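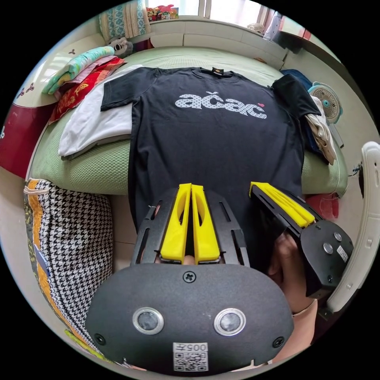
Two hand-held grippers at the bed, with a black T-shirt laid flat and a white one folded beside it.

Home Workshop Notes: Hand-Held Grippers for Cloth
Posted Sep 2, 2022 by Obinna Ajayi

These notes cover the building and adjustment of a pair of two-finger hand grippers for folding clothes, one per hand. They assume the Ekpo drawing set, but most of it applies to any parallel-finger tool with a rigid body. Printing settings are on the separate Plallano page.

Fingers

Print fingers flat on the bed of the printer, with the oval cutout facing up. Standing them on end puts the layer lines across the bend and they snap at the base.

Leave the cutout open. Filling it makes the finger stiffer, and a stiff finger pushes thin jersey away before it closes on it. If the tip still skids, rub the inner face with medium abrasive paper along its length. Do not use glue-on rubber feet. They catch on stitching and peel off after a few sessions.

Check that the tips meet before the bases do. Hold the closed pair against a lamp: light should show low down and none at the tip. Correct with a paper shim under the finger base. Filing the tip also works but cannot be undone.

Side plates

Slotted plates should be bolted up finger-tight, the fingers run through their full travel several times, and only then the screws tightened. Work from one corner to the opposite one. A plate tightened early will bind the slide at one end of its travel.

Deburr every slot, inside edges included. A fine burr is enough to pull a thread from a knitted hem. Drag a scrap of old tights over the plate to find what is left.

Handle and trigger

The trigger spring supplied in the Prurix parts kit is too strong for long folding sessions. Kamol Kaewmanee replaced his with a lighter one and reports less slip as well as less fatigue, the hand being steadier. Keep the original for towels and denim.

Wrap the handle in cotton tape, overlapped by half its width. Foam sleeves twist under load.

Cameras and labels

Wipe the lenses with a dry lens cloth before each session. Lint builds up quickly when working with cotton and shows up as soft patches in the footage. Fit labels after the housing is finally closed, on a flat area, and write the label number in the build log at once. Two bodies from the same batch look identical on the bench.

Screws into plastic should be started by hand, turned backwards until the thread drops, then driven in. Replace any screw with a worn cross-head immediately.

Setting out the work 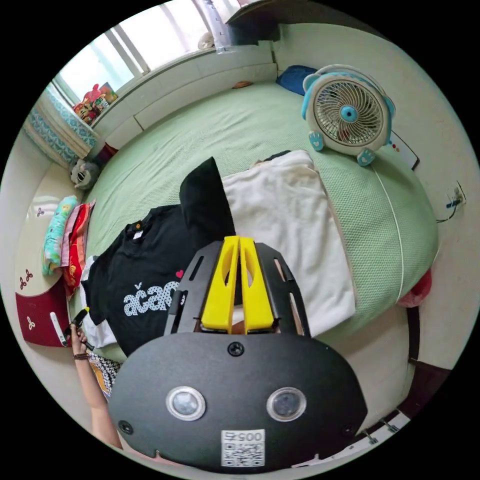
Cloth tests need a surface that gives slightly and does not slide. A table lets the tips strike a hard face and knocks the fingers out of line, and a bare sheet moves with the garment. A textured bed cover does well. Lay the shirt with the front up and pull the shoulders out before starting. Clear the reach of both arms first: a desk fan kept on the bed, with its cable running down by the edge of the mattress, is well placed at the far side as long as neither elbow crosses the cable on the sleeve fold. A folded white T-shirt beside the black one is useful as a size reference for the finished rectangle. Fans should be switched off during the test itself.

Approach a single layer at a low angle, tips a little apart, and close while still moving forward. Coming straight down picks up the cover as well. For hems, grip 40 mm in from the side seam; nearer the seam the extra thickness holds the fingers open and the layer above escapes.

Move both hands together when carrying an edge across. If one side leads, the fold goes diagonal and has to be opened out again.

Checks between sessions

Run 50 open-and-close cycles with nothing in the fingers and listen for a click. A click usually means a loose base screw.

Measure the gap at full opening. Ours is set to 7 cm at Ildale, the shared workshop, and is reset if it changes by more than 2 mm.

Store with the fingers open. Closed fingers left under spring tension take a set over a warm week.

Spare fingers: print them in pairs and keep each pair taped together.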